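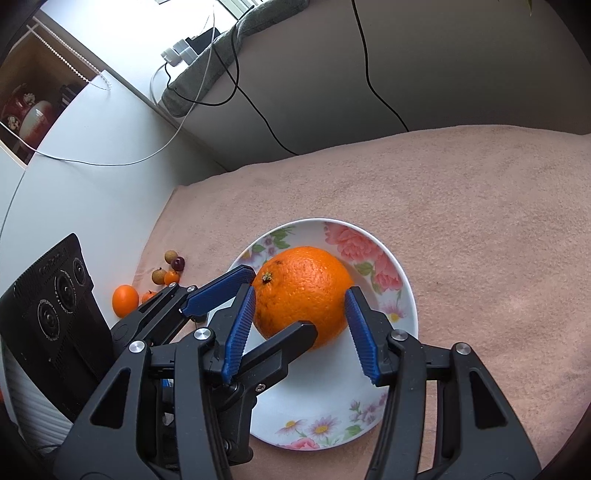 Why Is an Orange Wrapped Like That?

An orange comes with its own packaging, and the packaging is better than most of what you get in stores. It needs no tape and no scissors.

Start with the outside. The bright part of the peel is called the zest. Poke it with a fingernail and it smells terrific, because it's full of tiny pockets of oil. Those pockets are what make the skin look dimpled, a bit like a golf ball that got left in the sun. Squirt the oil in your eye and you will learn a new fact about citrus, so please don't.

Under the zest is the pith. It is white and spongy, and it tastes like an argument. Its job is to cushion the fruit when it falls or gets bumped.

Then come the segments. Many oranges have nine or ten, though the orange has never promised anyone a number. Each segment is stuffed with little juice sacs. Pull one apart slowly and you can see them, shaped like teardrops.

What about the small round scar on one end? That's where the stem was. The orange hung there from its branch, getting water and sugar from the tree, and it did no chores whatsoever.

Brown spots and speckles on the peel are usually just scuffs. Wind rubs the fruit against leaves and twigs, and the skin keeps the mark. The inside is often perfectly good. Soft, fuzzy or blue-green patches are mold, and that orange belongs in the compost.

Try this: put two oranges in a bowl of water, one peeled and one not. The one with its coat on should float, thanks to air trapped in the peel. The other will probably sink. Afterward, you may eat the evidence.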